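I have a whole shelf of cookbooks that I've never cooked from. I read them in bed, I dog-ear the pages, and then I make the same chicken I always make. So when a friend passed me Zanele Potgieter's Mabuza Table in May, I figured it would go the way of the others. It didn't! I've made 11 things out of it, and the spine is already split at the bean chapter.

I wrote to Zanele to ask if she'd talk to me, and she called me back while she was shelling peas. (I could hear them hitting the bowl the entire time.)

The first thing I wanted to know was where the name came from. Mabuza is the street she grew up on, she told me, and most of the recipes come from three kitchens on it. "My mother's, my aunt's, and the lady across the road who wouldn't write anything down," she said. "I had to stand next to her with a scale and grab the flour out of her hand before it went in the bowl."

The book has 164 recipes, and I asked if she'd ever wanted it to be shorter. She laughed. "My editor did. She wanted the three tomato relishes cut down to one, and I said fine, you call my aunt and tell her which two."

All three relishes are still in there. I like the second one, with the apricot, and I've been putting it on eggs.
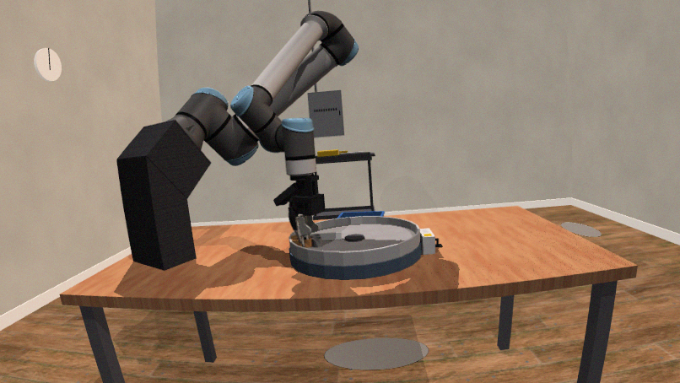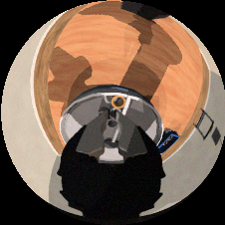
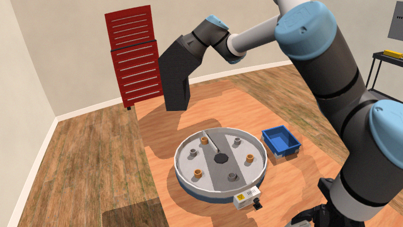
On beans, bread and being bossy

If you've read the book you'll know that Zanele has opinions about beans. She soaks them overnight with salt, and she doesn't want to hear from people who don't. I confessed that I use canned on weeknights and there was a bit of a silence.

"Look, I'd still come to dinner," she said finally. "But I'd bring a dish."

We got onto the pot bread next, the recipe I've had the most trouble with. Mine keeps coming out pale on top. She asked what size pot I had, and then whether I was putting the lid on for the whole bake, and yes, I was. Take it off for the last 13 minutes, she told me. The book says "toward the end," and she's fixing that in the next printing. I tried it that same evening and got a lovely brown crust, so go pencil that in if you own a copy.

I also asked what she reads herself. Church fundraiser cookbooks, mostly, the spiral-bound kind with four versions of the same lemon bars. "Somebody will have written 'Good!' next to one of them in pen," she said. "That's the one I make."

She had to go then, the peas were done. I'm trying the pumpkin fritters next, and I'll post how they turn out.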